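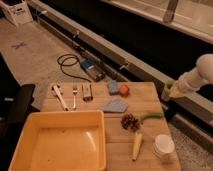
Light wooden board with an orange-yellow tray at the front.

Gustivgate: The Complete Serial (9-disc DVD box set)

Catalogue number: 2618
Label: Plirkley
Region: 2
Availability: In stock, sent from our shop in Pludville

If you were the sort of household that went quiet when the Gustivgate music started, you'll already know why we're so pleased to have this one on the shelves. For years we've had people leaning over the counter to ask whether it would ever come out properly, with all the episodes in the right order and none of the cuts that were made for the afternoon repeats, and for years we had to say we were sorry and point them towards the old tapes. Well, now it's out, and Plirkley have done a lovely job of it.

For anyone new to it, Gustivgate is the story of a seaside town and of the Koster, the big draughty hotel at the end of the promenade that everyone in town has either worked in, married in or been thrown out of. The first series is mostly about the sale of the hotel and can feel a little slow if you're used to modern television (do stick with it, the dining room episode is worth every minute). By the second it has found its feet, and the third, which a lot of viewers missed when it was moved to a later slot, is for our money some of the best acting you'll see in a serial of its kind. It's a family drama at heart, with a fair bit of comedy and one really nasty solicitor.

What's in the box

All 3 series, complete and uncut, with the original opening and closing titles
The feature-length February special, never repeated and never on tape
A bonus disc with the making-of programme, trailers and a gallery of costume sketches
A printed booklet with an episode guide and full cast lists
A sturdy card slipcase with the hotel on the front

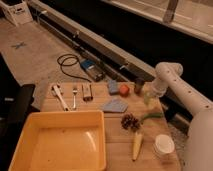 The picture has been cleaned up from the broadcast tapes, and on the whole it looks better than we remember it looking at the time. Outdoor scenes were shot on film and are still a touch grainy, especially the beach at night, so please don't think you've been sent a faulty disc! The sound is the original mono. There are English subtitles throughout, including on the making-of programme, and we were glad to see that, as so many labels don't bother with the extras.

A word about the discs themselves. They sit in hinged plastic trays with 2 discs overlapping on some of the pages, and they are held quite firmly. Press down on the middle hub with a thumb and lift the disc by its rim and it will come away nicely. Customers who have the earlier Plirkley sets will find this one is a little wider on the shelf, though it's the same height and the spine design matches.

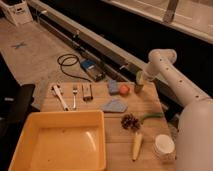 You'll need a DVD player that takes Region 2 discs, which covers the great majority of players sold in Britain. Most Blu-ray players will manage it too. We can't promise anything for games consoles or for players bought abroad, so if you're buying it as a present for someone overseas, do have a word with them first and save everybody the postage.

The special contains scenes of mild violence and some strong language, and the episodes with the boat accident may upset younger children.

Delivery and returns

We pack every box set in stiff card and send it out ourselves. Please allow up to 3 working days for it to reach you. If a disc skips or a corner arrives crushed, drop us a line with your order number and we'll put it right, no need to send photographs. Unopened sets can come back for a refund at any time while you still have the receipt. Once the wrapping is off we can exchange for the same title only.

If you'd like to collect from Pludville, choose Collect at the checkout and wait for our message before setting off. Sets held for collection are kept behind the till, so just give your surname.

Soundtrack on CD: sold out at present. Use the Tell Me button and we'll write to you when Plirkley press some more.

Page updated 2023-06-14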